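Every corn page I read wants a big pot, a hard boil and a lid clamped on tight. I don't buy most of it. One said 17 minutes, and you can guess what those cobs were like.

## Corn in a small pot, lid included

You'll need one cob, a pot it fits in, and a lid.
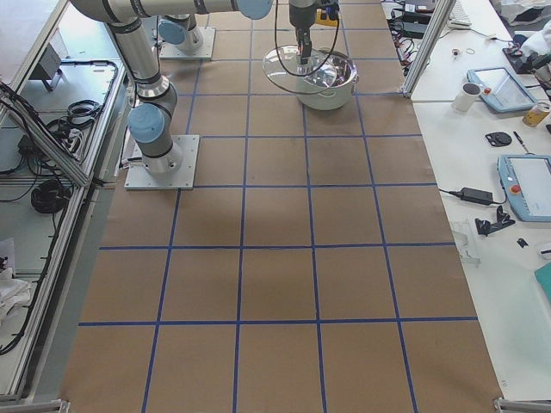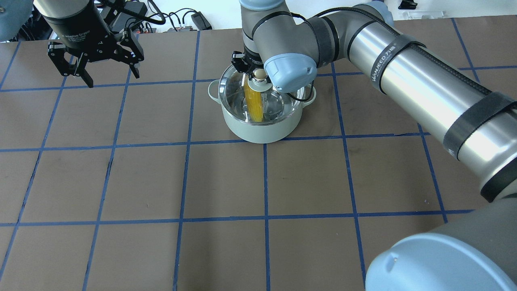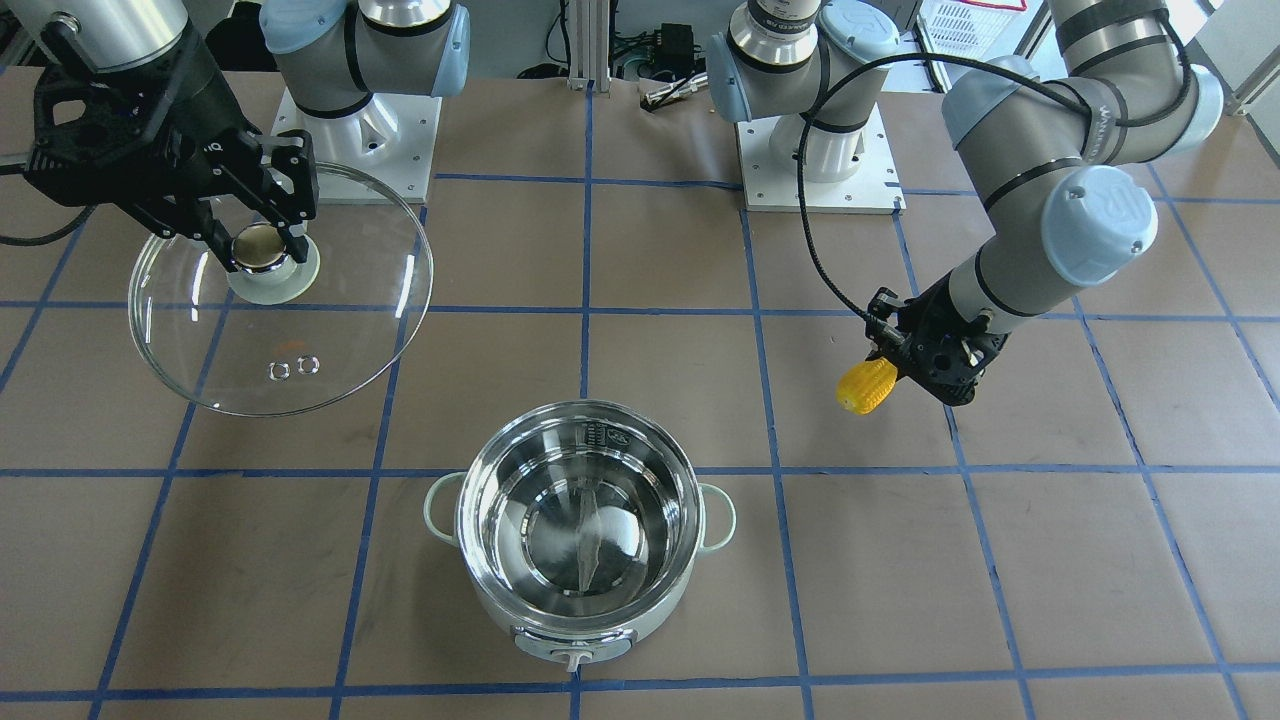 Start with the lid, the part the recipes wave away. Supposedly glass lets you check the food without letting heat out. Maybe, for the first minute, until it fogs. What I do like is a knob in the middle and a clear dome you can see straight through, as on the glass lid with the metal rim here, so you can line it up before you set it down. The Akero lid I used before was solid steel and I was forever lifting it to look.

1. Shuck the cob. Pull the silk off under the tap. Special brushes are a waste of money.
2. Pour in 400 ml of water. You're steaming, so the cob doesn't have to be covered.
3. Bring it to a boil, then put the corn in. Upright is fine if the lid still closes.
4. Lid on, heat down to medium. Check after 5 minutes.
5. Lift the lid by its knob, tilted away from you.

Salt in the water? I've tried it both ways and can't taste a difference. Same for sugar, whatever the Kallovance booklet claims. Butter goes on afterward, and plenty of it.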